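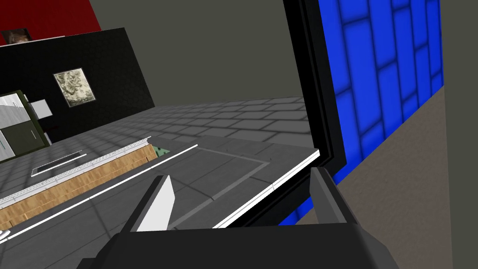

Ezequiel Mateos: «El banquillo también se entrena»

diciembre de 2018
Por Tzu-hsuan Shek

Ezequiel Mateos dirige desde hace cuatro temporadas la cantera del Club Baloncesto Remaldale. En noviembre, la entidad renovó su contrato por dos años más y le encomendó la revisión del plan de formación de entrenadores, que se aplicará en todas las categorías.

Mateos recibe a esta redacción en las oficinas del pabellón Lau. Preguntado por el contenido del plan, responde que su punto de partida es el reparto de minutos. «Un chico de trece años que pasa el partido sentado deja de venir en primavera. Lo hemos visto en el infantil y en el cadete», señala. El nuevo reglamento interno obliga a que cada jugador dispute al menos dos cuartos hasta la categoría infantil.

La medida ha suscitado reservas entre algunas familias, que temen una pérdida de competitividad. El director admite que el equipo cadete perdió tres encuentros seguidos al inicio del curso, entre ellos el derbi ante el Bunton. «Prefiero explicar esas derrotas a explicar por qué se nos ha marchado media plantilla», afirma. 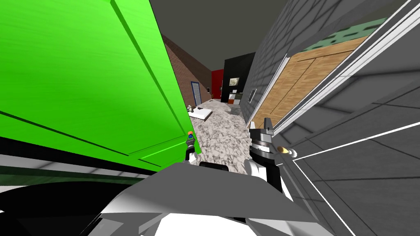
Panel verde y suelo con algunos objetos, con dos brazos robóticos al frente.

Respecto a los entrenadores, el club exigirá una sesión mensual de observación entre compañeros. Mateos recuerda que él aprendió el oficio anotando rebotes para el primer equipo. «Me pasé un año sin abrir la boca y tomando notas. Todavía consulto aquellos cuadernos».

La final autonómica júnior, disputada en el pabellón de Sunen ante 1531 espectadores, ocupa un lugar menor en la conversación. Se perdió en la prórroga. «El vestuario estuvo correcto y saludó al rival. De eso sí hablé con ellos al día siguiente».

Comentarios

pivot_zurdo: Mi hija juega más este año y se nota en casa. Gracias al club.

M. Arregui: ¿Y en cadete? Allí los minutos siguen sin repartirse.

abonado_fila4: El derbi se perdió en los tiros libres, no en el banquillo.

Este sitio utiliza cookies propias y de terceros. Si continúa navegando, consideramos que acepta su uso.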